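How do two governments actually keep a hotline working?
Posted in Politics & World Affairs, May 14, 2021

marrowfat_jo
I've been reading a novel where two neighbouring countries that can't stand each other agree to put in a phone line between the leaders' offices, and it's got me wondering about the dull practical side. Who picks up? Does somebody sit by it all night? And what happens if one side just stops answering — is that a breach of something, or only rude? In the book (the countries are called Skotton and Leiva, if anyone's read it) the line goes quiet in January and everyone treats it as practically a declaration of war, which seemed a bit much to me. I did politics at school, but that was a long time ago and we mostly did the House of Lords.
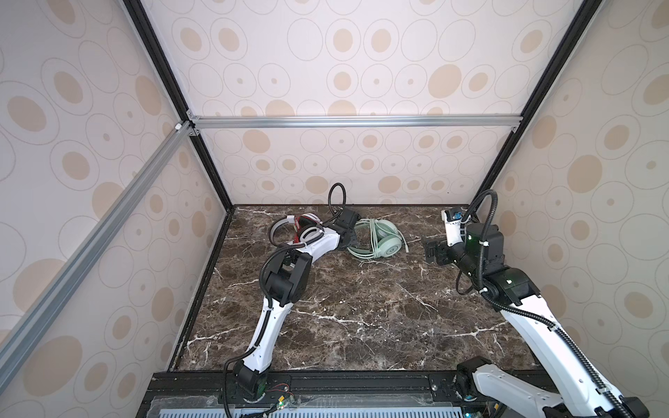

I'd also like to know whether the leaders really talk to each other on these things or whether it's all officials reading out statements. My brother-in-law reckons it's never even been a telephone, it's all typed. He says this about a lot of things so I'd like a second opinion before I give him the satisfaction.

Caris
Your brother-in-law is partly right, sorry! The famous one between Washington and Moscow was set up in 1963 and it started out as teleprinters, so text and no voice at all. The thinking was that written messages gave each side time to translate properly and think before replying. Speaking off the cuff through an interpreter when everybody's frightened is a good way to get something badly wrong.

Other lines are ordinary voice ones though, so don't let him have the lot. The two Koreas have had several over the years, some for the military and some for liaison offices, and those tend to have set times for a check-in call. One side rings in the morning, the other answers, they confirm the line's fine and that can be the whole conversation.
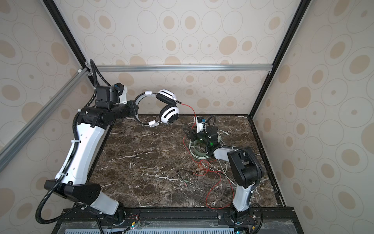 As for who picks up, it's duty officers. On a line that has to be staffed day and night they work shifts like anyone else, and they test it even when there's nothing to say. The leaders only come into it once the officials have arranged a time and more or less agreed what's going to be talked about. I used to do shift work on a switchboard (nothing so grand, a hospital) and I can well believe the night ones drag.

On going quiet, I'd say your novelist wasn't far off. It isn't war, but not answering is a message and it's meant to be read as one. North Korea stopped picking up in 2020 and it made the news everywhere. Whether it's a breach depends on what was signed, and often what was signed is pretty vague.

zallik144
its mostly for show imo. they all have mobiles

marrowfat_jo
Thank you Caris, that's just what I was after. I hadn't thought of the test calls at all. I've got four chapters left and I'll be a lot more patient with the bit in the radio room now — I'd been skipping those pages. Will pass on the teleprinter news to my brother-in-law at some point, possibly Christmas.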